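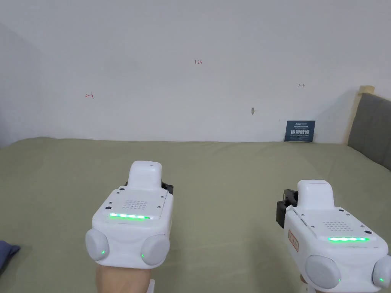

Issue 309

I finally got serious about sleep in October, and I have to tell you, the biggest change was the cheapest one! I moved bedtime up to 10:15 and started leaving my phone in the kitchen (yes, all night). The first week was awful – I lay there planning grocery lists and arguing with people in my head. By the third week I was out before the neighbor's dog had finished his last round of barking. Norbert Medve wrote in to say he reads old train timetables until he nods off, and I'm trying that next. Send me your own bedtime tricks and I'll print a few in the next issue.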